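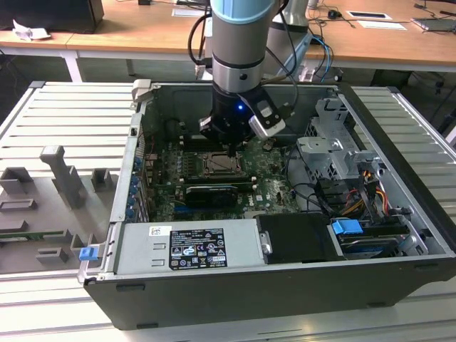
The Secret Set Is Not a Secret

By Florence Lapointe

The text came at 4:40 in the afternoon. An address in Kershaw, a door time, and the words "tell no one." I told two people, and both of them already had the text.

If you've bought a festival wristband in the last few years, you know how this goes. The main lineup is printed in April. Then, a few weeks out, the hints start. A blank square on the schedule. A poster with a black bar over one name. By the time you've parked, everyone in the shuttle line is whispering about a "surprise" late set at some bar across town, and everyone has the same name.

Grastton Weekend did it this summer with Hinusano, the four-piece who were, until the rumor got going, the third act on the second stage. The late show was held at Zumora, a former carpet showroom with a legal capacity of 193. The sign is still bolted to the back wall and you can read most of it from the bar. The list had 658 names on it. I know this because Guadalupe Salinas, who was working the door, turned her clipboard around and showed me.

"They keep adding people," she said. "I don't let in the list. I let in whoever's standing here until it's full."

So what is being sold? The ticket was officially free. To get the text, though, you had to be signed up for the festival's premium tier, $80 on top of the regular pass, which also gets you a tote bag and a shorter line for the restrooms. Nothing in the fine print promises entry to anything. I read it twice. It promises "access to announcements."

Itzel Aguirre books bands for three small rooms in the area and used to work on the festival side. She doesn't think much of the outrage, or of the shows.

"The band gets paid twice, the bar sells a month of beer in a night, and the festival gets a video of a line down the block," she told me. "The line is the product. Why would they fix the line?"

I put that to Nayeli Meléndez, who handles programming for Grastton. She said the late shows are "a gift to the fans who care most," and that demand this year had been "humbling." I asked whether the tier would come with a guaranteed spot next summer. She said they were looking at everything. I asked what everything meant and we moved on to parking.

I did get in, I should say, and I didn't use the press list to do it. I stood behind a couple from out of state who had given up dinner for this. They made it in too. The forty or so feet of sidewalk behind us mostly didn't.

And the show? It was fine. Hinusano played 13 songs, 11 of which they had played five hours earlier in the park, in nearly the same order. The vocals were buried for the first third. Somebody found the right slider during "Low Orchard," and for the length of that song and the next one I understood why people do this. Iraís Villalobos dropped her guitar part out completely and sang the last verse with only the drummer behind her, close enough to the front row that she had to step over a purse. It was lovely. You can't get that in a field.

Then the phones went back up, and so did the volume.

Afterward I found Villalobos by the loading door eating crackers out of the sleeve. She was polite about it. The band had known about the late set since winter, she said. It was in the contract - the word "surprise" was in the contract too, with a clause about not spoiling it.

"I'd play small rooms every night," she said. "I'd just like to put it on a poster."

There was a time when that was how it worked. Kershaw had five rooms this size when I moved here, and you could walk in at nine on a slow night, pay at the door, and see a band nobody had hinted at. Two are left. Zumora opens for private events and, in the summer, for secrets.

The festival has already sent out its first message about next year. There's a blank square on it, late, on the second night.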